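The Robot Arm That Plays the Shape Game

Do you remember the toy with holes in it, where every block has its own hole? Maybe you had one when you were very small. The round block goes in the round hole, the square block goes in the square hole, and if you try the wrong one, it will not go in, even if you push hard.

For you this is easy now. For a robot arm it is a serious job, and there is a kit which lets children teach it. The kit is called Milon, and it is made by a small company with the name Skisero. It is for children from nine years, together with an adult for the first building day. In this article we explain how it works and what you can learn from it.

What does an arm need?

Bend your own arm. You can move it at the shoulder, at the elbow and at the wrist. These places are called joints. A robot arm has joints too, and in each joint of the Milon there is a small motor called a servo. A servo is a special motor, because it can turn to an exact position and stay there. When you tell it to turn 20 degrees, it turns 20 degrees and then it waits for the next order.

At the end of the arm is the gripper. This is the hand. It has no fingers like yours, but it can close on a block and hold it in the air.

The servos must get electricity and they must get orders. Both of them travel through wires. The orders come from a circuit board, a flat plate with many tiny electronic parts on it. You can think of the board as a post office: the computer sends a letter, and the board brings it to the right motor.
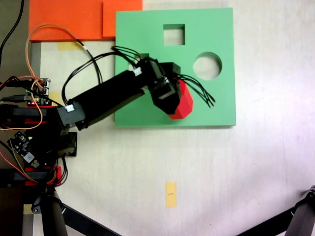 Why is the shape game difficult for a robot? Think about what you do when you play it. You look at the block in your hand and turn it until it matches the hole. Then you feel with your fingers if it goes down. You do all of this in one second, and you do not even think about it.

The arm has to do each step separately. It must pick up the block, lift it and move it over the board. It must stop above the correct hole, turn the block to the right angle, and go down slowly. If the angle is a little wrong, the block sits on the edge of the hole and stays there. Then the arm has to go up again and make another try.

Teaching by showing

With the Milon you do not need to write a program with difficult words. You teach it by showing. In the box there is a second, smaller arm, called the guide. You move the guide with your hand, and the big arm copies you. The computer remembers every move. This is called a demonstration.

One demonstration is not enough. If you show the job only one time, the robot knows only one way to do it, and when the block lies in another place, it has a problem. The instruction book asks for 32 demonstrations before the first test, and it says that 100 is better. This takes patience! You can share the work with a friend and change after every few turns.

Skisero also has a web page, Plislow, where families can send in their demonstrations. On the day we wrote this article the counter there showed 3,402 of them. You can try the kit without Plislow too - it works with no internet after the first setup.

What we liked and what was hard

We liked that nothing is hidden. The wires and the boards are on the outside, so you can follow a wire with your eyes and see where it goes. We also liked that mistakes are allowed. A bad demonstration can be deleted with one button.

The building was hard. The screws are very small, and the book shows some steps with drawings that are too dark. Keep the screws in a cup. The plugs for the servos also look the same, so put a little number on each one before you connect it.

Safety rules

Keep your fingers and your hair away from the joints when the power is on. Fix the base well before you start the arm. If something sounds strange, first switch off the power, and then look for the problem.

Words to remember

Joint: a place where the arm can bend or turn.
Servo: a motor that turns to an exact position.
Gripper: the hand of the robot.
Demonstration: one time that you show the robot how to do the job.

Text: Stojanovska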